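Children's Seating and Soft Items Walk-Through
Costello playroom, Groltside
Apr 14, 2019
Checked by: Idrisa Masanja
Form 417

1. Chairs stable on hard floor
OK, with a comment. The order sheet says "non-slip feet." I have read that on a lot of order sheets. The floor is glossy marble tile, so I want each chair pushed from behind with a child's weight on it before I sign.

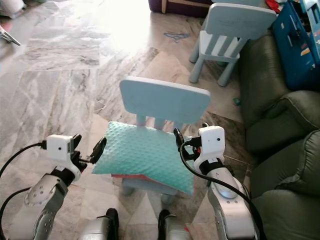
The same goes for the back joints. Famell says they never need tightening. Tighten them anyway, every April at the least.

2. Loose cushions
Not passed. A cushion that isn't tied down slides when a child climbs up, whatever the supplier's leaflet claims. Ties or a grip mat, please. I also want the seams pulled by hand at all corners, and no filling coming through.
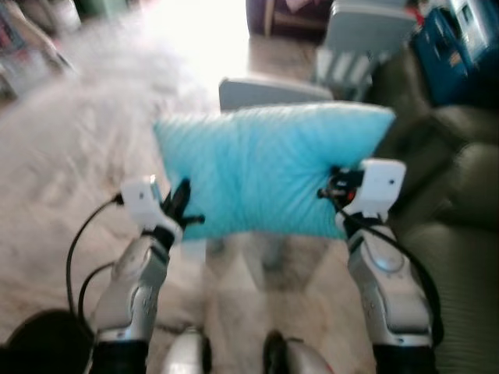 Item 2: light blue pillow, held up by both ends.

The washing label question is still open. Trirance sent me a certificate with the number 859 on it and no product name. I can't match that to anything.

3. Cushion fit on seat
Comment only. It should sit flat with no edge hanging over the front. "Close enough" was the answer I got last time, and I didn't accept it then. 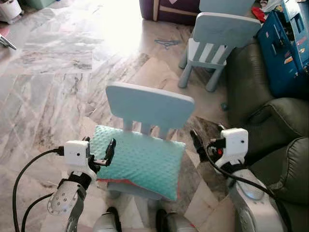

Item 3: teal pillow with coral-red trim across the chair seat.

4. Floor, cords and sharp items
Not passed. Scissors go in a closed drawer above child height. Cables go along the wall or up off the floor. I was told this was fixed 13 days ago. Racks must be secured at the top, and leaning against a wall doesn't count.
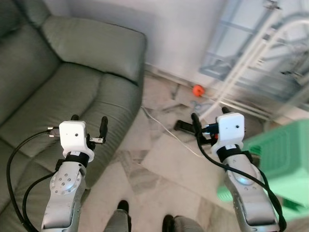 Can the room be used while items 2 and 4 are open?
Only with an adult in the room the whole time, and with the cushions put away. Send me the corrections within 72 hours and I will come back to look for myself.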